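Casport 硬盘更换服务参观记录
2021年6月27日，星期日 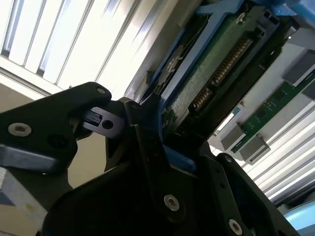 Casport 今年开始对外提供机房硬盘更换服务，按台计费，设备、软件和驻场调试打包在一起。我们机房有三百多个机柜的同行单位已经在谈，我们规模小一些，先去他们的演示间看了半天。演示间在厂房二层，进门要换鞋套，手机可以带。里面摆着几台拆开盖板的服务器，供机械臂练习取盘和放盘。演示用的是3.5英寸硬盘，装在蓝色托架里，夹爪夹的是托架上一小片窄窄的蓝色凸片，不碰硬盘的电路板，也不碰 SATA 接口的金色触点。这一点我们比较在意，去年人工换盘时出过接口受损的情况，返修花了不少时间。

整套产品分三部分。机械臂和移动底座由 Casport 自己组装，夹爪向 Skullby 采购，调度软件叫 Fodor，可以单独授权。接待我们的工程师说，夹爪的指板可以换，换一副要用内六角扳手拧几颗螺钉，他们自己的人几分钟能换完。指板按托架型号配，标准包里带两副，另外的要加钱。我们机房里有三种托架，其中一种是老型号，凸片的位置在侧面，对方记下了型号，答应回去查图纸，没有当场给答复。

演示流程是这样的：Fodor 收到故障盘的位置，底座开到机柜前，机械臂先用腕部相机找托架，对准以后再夹。取出的盘放进周转盒，新盘从另一个盒里取。对方给的指标是单盘更换60秒，从夹爪接触托架算起，到新盘推到位为止，不包括底座移动和开柜门。我们看了几轮，有一轮在对准时停下来重新拍了一次，比别的几轮慢。工程师的解释是顶灯太亮，近处的夹爪又背光，相机曝光要重新调。我们机房的灯也是格栅灯，而且比这里装得低，所以请他们把这个问题写进会议纪要。

有几个问题在现场问清楚了。
柜门：目前要人开，自动开门的附件还在试制。
通道宽度：底座转弯需要的宽度比我们的冷通道略窄，能过，两边余量不大。
断电：夹爪断电后保持夹紧，托架不会掉，恢复供电后要人工确认才继续动作。
日志：每次更换留一段相机录像和一条力值曲线，可以导出，默认保存25天，延长要加存储。
内存和其他部件：暂时不做，只换硬盘。

价格方面，服务费每月1650元一台，含软件授权和远程支持，不含上门。一年内更换次数超过300次的部分另算，单价要看托架种类。合同最短签一年。Rurance 提供配套的设备险，可以不买，但不买的话，误操作造成的硬盘损坏怎么赔，合同样本里写得很含糊。我们要了一份样本带回来，已经转给法务。

下午还看了他们的备件间和测试台。测试台上一直在跑插拔寿命试验，用的是旧托架。问到数据，对方说试验没有结束，报告出来以后再发。备件间的指板按型号分格存放，标签清楚，我们用的三种里找到了两种。

个人看法：取放动作比较稳，夹持位置选得合理。软件界面偏简单，故障盘位置要么从监控系统接口读，要么手工填，我们现有的监控系统需要另做对接，费用没有包含在报价里。按我们现在的换盘量，省下的人工不多，主要的用处在夜间和节假日。

后续要做的事：
一、把三种托架各寄一个过去，老型号的优先。
二、请对方在我们的灯光条件下试一次，时间待定。
三、法务看完合同样本后，再谈损坏赔偿的条款。
四、向监控系统的供应商询对接报价。

交通说明：从地铁站出来要走一段没有树荫的路，6月去的话建议打车到厂区北门，南门周日不开。访客登记需要身份证。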